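Lirumden Hand-Held Gripper Pair – Set-up Guide
Section 4: Marker blocks, cables and the first walk-around

Read Section 3 before this one. If your finger pads are still in the bag, you have skipped Section 3, and we will wait.

By now you should have two finished grippers, a charged laptop and a room with some furniture in it. Any room will do. The workshop version of this guide was written around a refrigerator and a desk drawer.
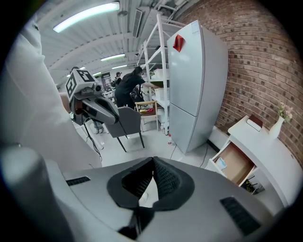
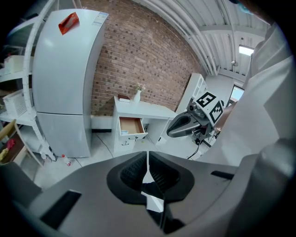

Fig. 4-1 and 4-2. The pair in use in the workshop. In both, the second gripper carries its marker block on top and its cable hangs free toward the floor.

4.1 Fitting the marker block

1. Wipe the top of the gripper body. Sanding dust and tape do not get along.
2. Set the cube on its mount with a patterned face toward the jaw end. Press until it seats.
3. Tighten the two mount screws by hand, then give each a quarter turn with the small driver. If you hear a crack, stop. That was the mount.
4. Grip the cube and try to twist it. It should not move. If it moves a little, it moves.
5. Repeat for the other gripper, using the other set of patterns. The sets are marked L and R on the underside, where you can no longer see them.

NOTE: Print replacement patterns at 100 percent. "Fit to page" has cost this project one full weekend and most of Joris Verstraete's good will.

CAUTION: Do not laminate the patterns. Glossy film under ceiling lights turns a marker into a mirror, and the tracker will report that your left hand has left the building.

4.2 Cable routing

1. Plug the cable into the gripper first and the laptop second. Gremura, the recording program, sulks if you do it the other way around.
2. Leave enough slack to reach the farthest thing you plan to open with your arm straight out. Then add 40 inches.
3. Let the cable drop from the underside of the gripper. Do not wrap it around your wrist. Mercy Mohamedi wrapped it around her wrist and then sat down in a different chair from the one the laptop was on.
4. Clear the floor between you and your targets. Bottles roll.

4.3 Finger check

1. Squeeze the trigger slowly. The two pads should meet along their full length.
2. Release. They should open without sticking. A squeak is acceptable for the first 19 or so squeezes – after that, see 3.7.
3. Close the pads on a sheet of paper and pull. If the paper slides out, the spring is in backward.

4.4 First walk-around

1. Start Gremura and choose New Session. Ignore the Brilum tab, which is for a sensor we stopped fitting in version 2.
2. Hold both grippers at chest height, cubes up, and wait for two green dots.
3. Walk the room at the speed you would use carrying soup.
4. Stop at each piece of furniture you mean to use. Raise one gripper, then the other. Keep each cube in the other gripper's view as much as you can.
5. Open one drawer. Close it again. If the drawer is stiff, use a different drawer and leave your pride out of it.
6. Press Stop, put the grippers down on something soft, and look at the tracking graph.

NOTE: Other people may stay in the room during the walk-around. Ask them not to stand between the two cubes.

CAUTION: The jaws are stronger than they look. Keep them away from flower stems, eyeglasses and anything belonging to Esther Mwaipopo.

4.5 If a dot goes red

Red as soon as you start: the L and R cubes are swapped. See 4.1, step 5, and our apologies.
Red only near a window: glare. Pull the blind or work later in the day.
Red at random: cable. It is always the cable. Try the spare before writing to Kibet Mutiso, who will ask if you have tried the spare.

Continue to Section 5, Calibrating the jaw width.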